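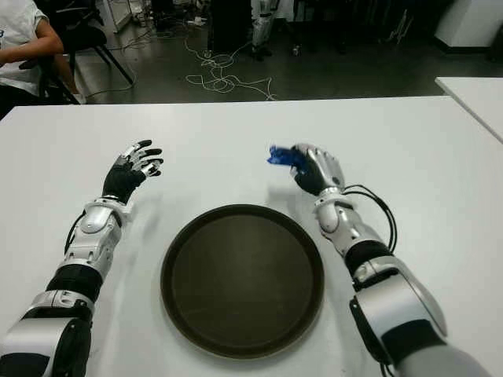 Round brown tray on the white table, Tindden Hall.

QUARTERLY BUILDING WALK, TINDDEN HALL
Unit 2277, ground floor and stairs. November.

1. Fire extinguishers (4)
Pass. All charged, all tagged. The one by the coat rack is wearing a scarf again. Remove scarf.

2. Exit signs
Pass, except rear door. The sign glows nicely and points at a closet.

3. Rear exit door
FAIL. Opens with a shoulder and a short run-up. Carretero replaced the closer in spring and the door has held a grudge ever since. Rehang before the next public event.

4. Stair treads
Pass with comment. Third tread from the top has a loose nosing. Somebody has marked it with a sticky note reading "careful." The sticky note is also loose.

5. Handrails
Pass.

6. Electrical panel
FAIL. Clearance blocked by folding chairs. Last quarter it was blocked by different folding chairs, so the comment carries over word for word.

7. Extension cords
2 in use as permanent wiring, both under the rug. Take them up and call Statlow about a proper outlet. Their last quote was 700 dollars, and the rug cost more than that.

8. First aid kit
Restock. Contents: one eye patch, a great many tiny bandages, and a menu from the noodle place.

9. Kitchenette
Pass. Fridge thermometer reads fine. Mustard not inspected.

10. Smoke alarms
Pass. Hallway unit chirped all through items 6 to 9 and stopped when I got the ladder.

Reinspect items 3 and 6 before sign-off.

Related checklists
Tindden Hall: Boiler Room
Hernis Annex: Roof and Gutters
Parking Lot Lighting
Ladder Inspection Log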